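Riltari Two-Arm Kit for Clubs and Classes
Item 3508 | Sold by Illbridge | Page last updated 03/06/2023

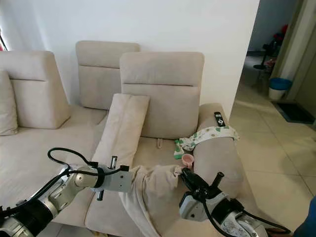
Two arms and a crumpled fabric cover on a sofa seat, the right gripper holding a corner.

Most kits sold for student robot projects come with a box full of promises. We sell several of them, and we get the phone calls afterward. So this page is written the way we'd want it written if we were spending a club's money.

The Riltari kit is a pair of arms with mounts, cabling, a controller and a set of parts for the grippers. It is meant for older students and adult beginners working on household jobs: picking up, putting away, handling cloth. The maker calls it "ready for the home." We don't. It is ready for a bench, and with a patient group it can be made ready for one sofa at a time.

What's in the box
Two arms, left and right
Two gripper bodies
Parts kit, 137 pieces counting screws
Controller and power supply
Cable set with spare ties
Printed setup guide (get the newer one from the download tab, the printed one has the mount steps in the wrong order)

Not in the box
Computer
Stand or cart
Camera
Anything soft to practice on

Price: $3000 for the kit. Clubs and schools that order by January get 20 percent off the parts kit only, which is less exciting than it sounds in the mailer.

Cloth is the hard part
The kit's own lesson plan starts with blocks and gets to fabric in the fourth unit. Students skip ahead. Everybody wants to see a robot change a pillow cover, and the maker knows that, and that's why there's a pillow on the carton.

A block keeps its shape when you bump it. A slip cover folds, bunches and hides its own corners, so the program that worked on the last try may be looking for an edge that's now underneath. Beige cover on beige sofa is about as unkind a test as you can pick for a camera. Add the stuff that lives on a real couch, like a cup near the armrest or a remote, and a gripper has plenty to hit on its way to a corner of cloth.

None of this makes cloth a bad project. It makes it a long one. If your term is short, pick towels in a bright color on a dark table and save the furniture for the next group.

Grippers
Closing force can be set in the software, though the numbers on the slider don't match any unit we know of. Start low. Thin fabric slips out at the lowest setting and gets pinched hard at the top one, and the useful range sits in a narrow band between. Write your setting down. It does not always survive a restart.

Cables
Leave slack at the wrist. Too little and the arm tugs on its own plug at full reach; too much and the loop swings over whatever you're working on. The guide gives this one sentence. Plan on most of a meeting.

What a club leader told us
Bình Quan runs the Prirnska student robot club and has had the kit for two terms. We asked for a review and got a list of complaints, then a reorder for a second set, so make of that what you like.

"The arms are fine. The lesson plan is too cheerful. It says one session per unit and we needed three for the first one. The students learned more from the cover getting stuck than from the blocks, but I would not have said so in week two."

Asked if it could dress a bolster from start to finish without help, Bình wrote back: "Ask me next term."

Competition use
The kit meets the size limit for the La household class in the current rule book. It does not meet the weight limit with both arms on the maker's own stand, and the maker's page leaves that out. Groups have entered with a lighter stand they built themselves. Check the rules before you order, and check again before you drive anywhere.

Who should skip it
Anyone under 14 without an adult at the stop switch. Groups with no one who can write a little code. Anyone who wants a chore done — a person with two hands is still faster at this, and doesn't need a power supply.

Shipping and returns
Ships in two cartons, often on different days. Returns accepted with all parts bagged and counted. Opened parts kits are not refunded. Replacement gripper parts are sold one at a time under the Spares tab, and we try to keep the small ones on hand because those are what goes missing.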